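Pens, markers and the big sort-out: your questions

Compiled by Helmi Heinonen for the Bradside study rooms. Last revised 2020-04-16.

Do we really need a page about pens?
I had my doubts too. Then we emptied the drawers and found 330 of them, so yes, apparently we do.

How do I tell whether a marker is finished?
Scribble on scrap paper for as long as it takes to write your full name. If the line is still faint by the end, bin it. Standing a dead marker on its tip overnight is supposed to revive it. I have tried this with 20 markers and got one back, and it was pale again within the week.

Should I sort by colour or by type?
By type. Colour looks lovely for an afternoon, and then someone writes on the whiteboard with a permanent marker because it was in with the blues. Lay everything out flat on a table first, spread so that you can read the barrels.
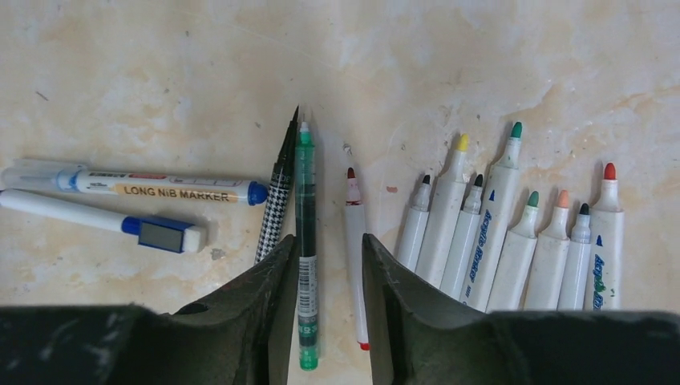 Does it matter if pens are stored upright or lying down?
Less than people claim. Apostolos Konstantinidis swears by flat storage for whiteboard markers, and the leaflet that came with our Ginov trays agrees with him, but then Ginov sells flat trays. Ballpoints and rollerballs can stand in a mug. The one thing I would insist on is a cap that clicks.

Are long-nib markers worth keeping separately?
Only if you use them. They are handy for marking inside a deep hole when you're putting up shelves, and a nuisance in a pencil case. Ours go in the tool cupboard.

What about the barcode stickers?
Leave them on if you like. Raquel Quintela peeled nearly 17 before giving up, and the glue left behind was worse to hold than the sticker.

Is a built-in eraser any good on a whiteboard marker?

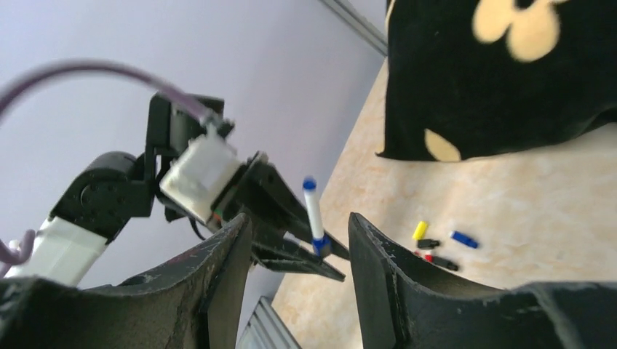 For a wrong letter or a stray line, fine. For a whole board it's hopeless, and a cloth does the job in a few strokes. The type I mean is a white marker with a blue cap at one end and a blue piece at the other. Check the felt now and then -- once it is loaded with old ink it just moves the smear along.

How many should each room keep?
Nine, whatever Periklis Kouris tells you about spares. Extra pens go back to Petronella Buthelezi at the front desk.

Can I bring my own?
Yes, but put your name on them. Don't expect to see them again in November.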